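About Our Club

Hi, and thanks for clicking through! I'm Apostolos Tzanetos, and I look after the Lalik Robotics Club, which meets after school in the old textiles room (up the ramp, past the bubblers, follow the noise). I teach maths the rest of the time. Robots are more fun, but please don't tell my Year 9s.

We started with a box of second-hand servos and a dream of building something that could wipe down a whiteboard. It wiped down half a whiteboard. Teófilo Ticona, who was in Year 10 then and is now our student captain, rewrote the whole program on the bus home and we've been hooked ever since.

These days we've got two teams. The Vendside team is building a snack machine that hands over your muesli bar without dropping it, and they're forever cutting things out of cardboard. The arms team works on handling – picking up ordinary stuff, turning it over, putting it back where it came from. It sounds easy until you try it with a glue stick, which loves to roll away the second you nudge it.
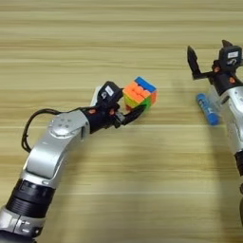

Arms team at work: the puzzle cube in the left gripper, the glue stick still to go.

The cube is everyone's favourite. Solving it is a long way off, so please stop asking (hi, Mum). For now the students are learning how hard to squeeze, which angle to come in from, and how to get two arms sharing a table without bumping elbows. They keep a logbook of every go, good or bad, and the handwriting in it is a colourful mix to say the least.

In August we head off to the Favance Challenge, where school teams get 3 minutes a round to sort a tray of household bits and pieces. Last year we scored 805 points and came home very pleased with ourselves, even though our program froze in the final round and Teófilo had to explain it to a judge with a completely straight face. We're after a better score this time, and we've got $3000 to raise for the trip. Sausage sizzle dates are up on the office noticeboard – bring cash, bring cousins!

You don't need to know any coding to join. Some of our best members came along for the biscuits and stayed to organise the wiring drawer. We start at 3:30 and pack up at 5, and beginners get paired with an older student for their first term.

If you'd like to come and have a look, grab a permission note from the front office or just stick your head in. Closed shoes, please, and long hair tied back.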